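4. Washing Knitwear on the Hand Knit Program

The Hatus washer must be level and connected to the cold supply before this program is used. Refer to Section 3 for installation.

4.1 Preparing the load

1. Read the care label. Do not machine wash items marked "hand wash only, do not wring."
2. Lay the garment flat and fasten all buttons. Check the ribbing and cuffs for pulled stitches.
3. Turn the garment inside out and place it in a mesh bag.
4. Load one heavy knit or two light knits. Do not add towels or denim.

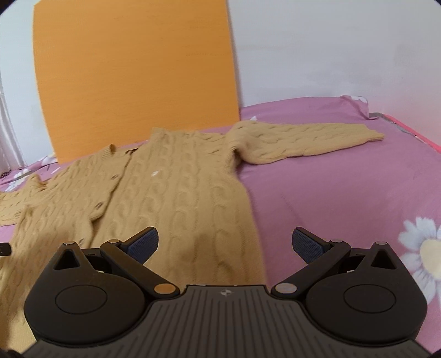 Page last changed: February

4.2 Selecting the program

1. Turn the dial to HAND KNIT. The display shows the default spin speed.
2. Press SPIN until the lowest setting is shown. The program does not accept speeds above the default.
3. Pour liquid wool detergent into compartment 2, up to the lower mark. Powder leaves residue in raised stitches.
4. Close the door and press START. The drum rocks for almost 14 minutes before the first drain.

Note: On Brovside models the dial position is labeled WOOL. The steps are the same.

CAUTION: Do not open the door during a drain. If the lock light flashes, wait until it goes out.

4.3 Drying

1. Remove the garment as soon as the program ends. Support its full weight with both hands.
2. Roll it in a dry towel and press. Do not twist.
3. Spread it on a flat drying rack and pull the sleeves to their original length.

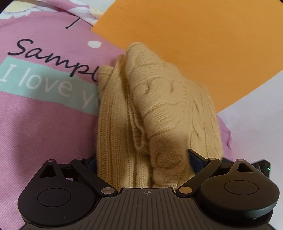

4. Turn the garment over once the top side feels dry. Thick collars and button bands take longest.
5. Do not hang the garment until it is fully dry.

Note: The Pendum drying rack (sold separately) fits over a standard tub. Keep it at least 3 feet from any heater.

4.4 Filter care

Knit fibers collect in the drain filter. Clean the filter after every third HAND KNIT program, following Section 7. If error code 3000 appears, the filter is blocked. Switch the washer off at the wall, clear the filter, and run RINSE with the drum empty before washing another load.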